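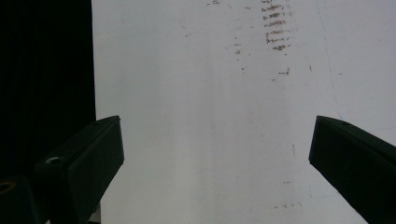

Pylyp Hutsuliak wrote under my last post that people put far too much care into the tidy examples and not enough into the boring ones, and that he'd take a messy set from one ordinary room over a perfect set from a lab bench any time. I've been chewing on that all week, and I think he's right!

3 min read

So, an update on Norine, my little learning project. The idea is the same as before: I hold the gripper in my hand, I do the job myself, the camera on the tool records what it sees, and later the model tries to pick up the habit from all those recordings. No joystick, no programming of paths. You just do the thing, over and over, and it's way more fun than it sounds.

My goal for this round is 300 examples. I have 33. (Stop laughing, Zsófia.) But they are much better than the first batch, which I threw out completely after finding that I'd started every single one from the same spot. A model trained on that learns where my elbow likes to be and very little else.

What I do now is change the start each time. Sometimes I come in high, sometimes low, sometimes with the fingers wide open and nothing but a pale surface between them. Marks and smudges stay where they are. I used to wipe everything down before a session, and then the first trial run fell apart over one coffee stain, so now I leave the world alone and let the recordings have it.

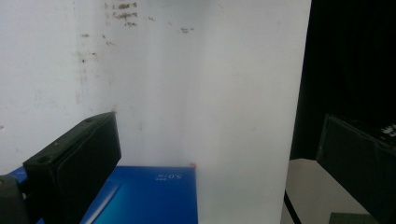

Both fingers, a bit of blue, and a cable along for the ride.

Background clutter is the other thing I've stopped fighting. Cables, lettering, dark corners, all of it goes in. I do keep a few rules, though. I pause before I start moving, so the beginning is easy to find later. I go slower than feels natural. And if I fumble, I finish the job anyway and put an F in my notebook, so I can decide afterward whether the recovery is worth keeping. Some of the recoveries are my favorites!

Sessions run 11 examples each, and three sessions got me to where I am. After that my wrist complains and my hands get sloppy in a bad way. Next up I want to try my left hand, and Melati has offered to do a whole session so the set isn't all my own quirks.

Print this post | E-mail this post

This site uses cookies to remember your settings. By reading on you accept their use.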